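ok a few people asked how the move went so I'm doing a thread. settle in, there is a lot of complaining about a bus

So I left Ormsby in December after living there for most of my adult life, and I moved to Clesel, which is smaller and farther from everything and has one good bakery. I have been to the bakery more times than I will admit in public

The plan was to do the whole move without a car. I don't drive, I've never driven, and every time I tell someone that they look at me like I said I don't own shoes

Stage one was getting rid of stuff. I listed pretty much everything on Kokari, the secondhand app, and I have never learned so much about people in such a short time. Someone offered me 2 dollars for a bookcase and then asked if I could deliver it. ma'am. with what

Someone else wanted to trade for a bread machine. I thought about it for a whole evening!! I still think about it

The books were the worst part. I kept picking one up to put in the donate pile and then reading it standing in the hallway until my feet hurt. I got through an entire mystery novel that way and it wasn't even a good one (it was the brother-in-law, it's always the brother-in-law)

And then the couch question. Everybody has an opinion on whether you move a couch or sell it and start over. My mom says sell. My sister says a couch is family. The internet says measure your doorways, and the internet is right, please measure your doorways

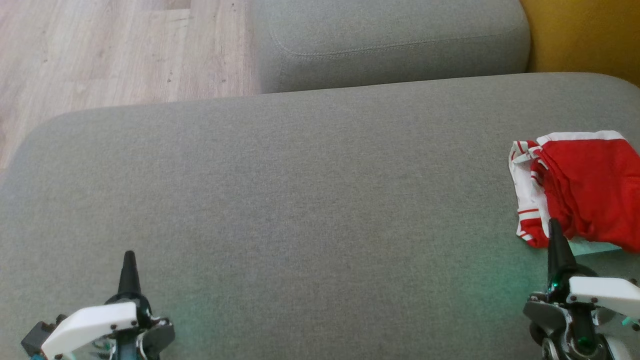
Anyway I priced out moving companies and the cheapest quote was so far over what I had saved that I laughed out loud in a library. Ended up with a little outfit called Undis that fills the empty space in trucks already headed your way. You don't get to pick the day, you get a window, and you sit in the window like a cat

My window was 3 days long. The truck came at 6:40 in the morning on the last one, when I was in pajamas eating cereal out of a measuring cup, with every bowl I owned taped up in a box

Two guys, very nice, very fast. One of them asked what was in the heavy box and I said rocks, and he laughed, and then he picked it up and stopped laughing. (they're from beaches! I like them!)

OK so the bus. The bus from Ormsby to Clesel costs 99 dollars if you buy it the day you travel and way less if you plan ahead like a person with their life together. Guess which one I paid

It stops at every gas station in the state, I'm convinced. At one of them I bought a sandwich that was mostly lettuce and a postcard of a lake we did not go past. I mailed the postcard to myself at the new address so I'd have mail. It beat the electric bill by a day and I was so proud of it

Arriving in a new town after dark with a backpack and a houseplant is a very specific feeling. Half of me was thrilled and the other half wanted to get right back on the bus, except, you know, that bus

The plant lost four leaves on the trip. It's in the kitchen window now and has put out a new one, very small and kind of crumpled. We're calling it a recovery

For the budget nerds, because I know you're out there: the whole thing came to about 2304 dollars, counting the truck, the bus, the deposit on the new place and one emergency shower curtain. I sold enough on Kokari to cover the shower curtain

Stuff I'd do differently - label the boxes on the side and not the top, since they get stacked and then you can't read a single one. Pack a fork where you can find it. Change your address at the pharmacy before you run out of the thing you need from the pharmacy

Stuff I'd do exactly the same - the bakery on the first morning, before unpacking anything. I got a cardamom bun and ate it on the steps outside and a total stranger's dog sat on my foot

I still haven't hung a single picture and there's one box marked MISC 2 that I'm scared of. There is no MISC 1. If you have a theory about MISC 1, my replies are open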